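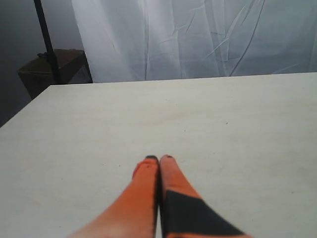 The pale tabletop, with its small dark specks.

When Shona Dalgleish moved to Stockdale in November, she owned 28 boxes and no table. For the first weeks she ate from a tray on her knees, and this, she told me, is how a person learns what a table is for.

The one she has now came from a secondhand shop in Trerkley. It cost 235 dollars, and delivery was extra. Her neighbor Helmut Lindemann, who repaired furniture for many years, looked at it for a long time before he gave his opinion. "Light tops are honest," he said. "A dark one hides the crumbs and you believe that you are clean."

I have visited many homes for this magazine, and the table is mostly the place where things arrive and do not leave. Letters, keys, one glove, a charger for a telephone that was sold already. Shona has a rule against it. Every evening at nine she takes everything away and puts it where it lives, also the fruit bowl. It needs three minutes – sometimes more, if her brother Silviu Toma has been to visit with his newspapers.

She does not polish. A soft cloth, warm water, a little dish soap, then a dry cloth. The marks that stay, she leaves in peace. Helmut wanted to sand the top and she refused him twice.

In the morning she drinks her coffee there before she puts anything else down. I asked if she will buy chairs that match. She is still looking, she said, and there was a pair in Takov, but they wanted 429 for them.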